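Sorting baseball caps into clear tubs

Caps lose their shape quickly when they are thrown on a shelf in a heap. Two clear plastic tubs and a bit of table space are enough to sort this out.

Take every cap out first and lay them on a table. Brush off dust and check the sweatband. Anything that needs a wash goes to one side and must dry fully before it is stored.

Next, split them by colour. I use one tub for black and one for grey and blue-grey — the shades are easy to mix up under a lamp, so do this in daylight.

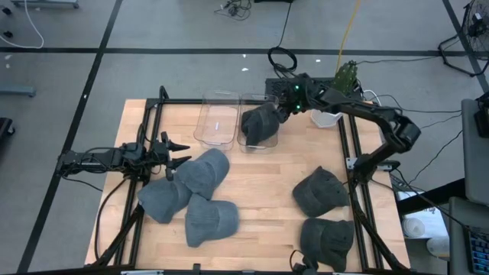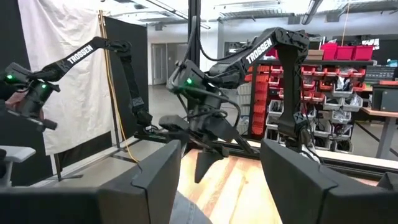
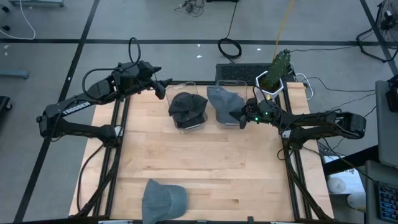
Put the caps in one at a time. Hold each by the brim and push the crown out from inside with your other hand. If you have the depth, nest them with all the brims facing the same way. Do not press down on the pile to make room. Start another tub instead.

Mine are Durko tubs, 20 cm deep, but any with straight sides will do. Leave the lid off for a day if the caps have been worn recently. Wool ones should have a cedar block in with them, changed every February.

Stiff brims that have gone flat can be curved again by hand — a little at a time, never folded.

Regula Prantl, 13 July 2025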